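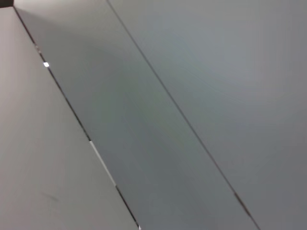

Drandumow gets co-op campaign and new river region in free June update

Kirkley Games today announced that the second major update for Drandumow, its turn-based strategy game about rival river clans, will be released in June for PC and consoles. The update adds a co-op campaign for up to four players, a new region called the Prerkham Delta, and 22 new units. It is free to everyone who owns the base game.

The co-op campaign has been the most requested feature on the Drandumow forums since launch. Each player leads one clan and keeps a separate treasury, army and tech tree. Players on the same side share vision of the map and can send grain, timber and boats to each other between turns. Turns are taken at the same time by default, with a timer the host can set or switch off. If a player drops out, the computer takes over that clan until the player comes back or the host hands it to someone else.

"In the first version we tested, everybody shared one treasury, and one person always spent it all on barges by the third turn," said Rajkumari Joshi, lead designer at Kirkley Games. "Splitting the money fixed most of the arguments. You can still help a friend who is in trouble, but you have to decide to do it."

The Prerkham Delta is the largest region in the game so far. Water levels there change with the seasons. In spring the low ground floods and land units need boats or causeways to cross it. By late summer many of the channels dry out, and towns that were safe behind water can be attacked on foot. The season is shown next to the turn counter, and players can see the next change two turns before it happens.
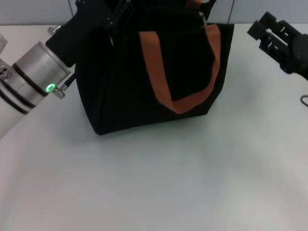
Black tote bag with orange-brown handles.

The 22 new units are split among the existing clans and the Bhatia, a new playable clan that starts in the delta. The Bhatia have weak cavalry and cheap boats, and their engineers can build or remove causeways during a battle. They can be used in single-player, co-op and versus matches from the first day of the update. The delta campaign can be played with any clan, and does not require the original campaign to be finished first.

Several changes to the base game are also included. Siege battles have been shortened, with fewer wall sections to defend in small towns. Archers no longer lose their turn when they are moved out of woods. The trade screen has been redrawn so that all routes can be seen on one page, and routes can be sorted by income or by risk. Console players can now change the size of the text in menus and during battles. A full list of changes will be posted on the game's website on release day.

Saved games from earlier versions will load after the update, but the delta will only appear in new campaigns. Players who want to finish a campaign under the old siege rules can pick them in the options menu before loading. Versus rankings will be reset when the update goes live, and past results will stay on player profiles.

An open beta for the co-op campaign will run on PC ahead of release and will cover the first 21 turns. Owners of the game can join through the beta tab in the launcher. Progress made in the beta will not carry over to the finished version. Cross-play between PC and consoles is supported in co-op but will not be available for versus matches at this time.

About Kirkley Games

Kirkley Games is an independent studio that makes strategy games for PC and consoles. Drandumow is its second title.

Press contact

Review codes, screenshots and interview requests: Kirkley Games press office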